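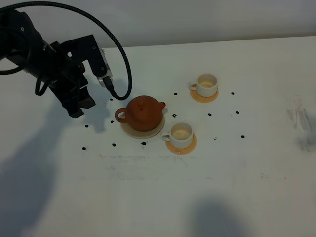

Search this site
Type and hit enter

Clegg Arena opened its doors in November to anybody who wanted to see what the money bought, and I went in expecting to be sold something. I was. The tour was free, parking was not, and the first stop after the metal detectors was a desk where a very friendly young man asked if I had thought about a partial season plan. I had been in the building 4 minutes.

For those who haven't followed it, Clegg is the new home of the Erkadach Pullers, who played their last nine seasons in a college gym with a leaky roof and a scoreboard that could not show the number 8. The team has a minor league roster and, going by the brochure, major league plans. I have covered basketball in this town long enough to remember the last two sets of plans.

We went around in groups of 12. Ours got the team's director of player development, Benoît Pruvost, a tall Frenchman with bad knees who played in the second division over there and then coached kids for a long time. I liked him. He answered questions like a man who hadn't been told which ones to avoid, and when somebody asked if the floor was the same as the ones the pros use he said it was a floor, it was flat, and the ball came back up.

The floor is good, for what it's worth. They let us walk on it in our socks. I bounced a ball in both corners and along the baseline looking for dead spots, which the old gym had plenty of, and found none. The rims are tight, maybe too tight, and a kid in our group put up a dozen free throws and made one. His father blamed the rims.

Then upstairs to the seats. The lower bowl is steep, and you will see over the head of whoever is in front of you. The upper level is another story. I sat in section 127, which is being sold as "premium corner," and from there the near basket is hidden behind the railing unless you lean forward. Lean forward and you block the person behind you. I asked our guide from the ticket office about it and she said the railing was "code." I'm sure it is. Somebody still chose to put a premium price on it.

The locker room was the part everyone wanted. It's clean and it smells like carpet glue. Each stall has a padded chair and a drawer with a lock, and the showers have been raised so a seven-footer can stand up straight under them. Pruvost said that was the only thing the players asked for, and that they had asked every year. There is also a cold tub and a weight room with one window, facing the loading dock.

Where it went wrong for me was the "performance suite," which is run by an outside company called Gisance. A woman in a quarter-zip gave us a talk about load and recovery and how the team will know a player is tired before he does. The slides had a lot of curves going up. I asked what the curves were measuring and she said readiness. I asked what readiness was measured in and she said it was a composite score. A man next to me asked if it would have told them to sit their point guard before he tore his calf last spring, and she said every case was individual.

I asked Pruvost the same thing in the hallway. He shrugged and said he watches how they tie their shoes when they come in. A tired player sits down to do it – a fresh one puts his foot up on the chair.

I don't want to be all sour. The sound system works, you can hear names, and the concourse is wide enough that the line for pretzels doesn't run into the line for the restrooms. There are 300 seats behind the east basket set aside for students at a price a student could pay, and I was told in plain words that they will stay that price for two seasons. I wrote that down with the name of the person who said it.

What I couldn't get was a straight answer on the lease. The city owns the building, the team runs it, and the term sheet handed out at the door stops right before the part where it says who pays if nobody comes. The team president took questions for ten minutes and spent six of them on the mascot. I'll ask again at the next council meeting.

Tip-off for the first home game is 7 p.m. I'll be there, in the lower bowl if I can manage it – I've seen enough of that railing.

12 comments
Share this
Tweet
Email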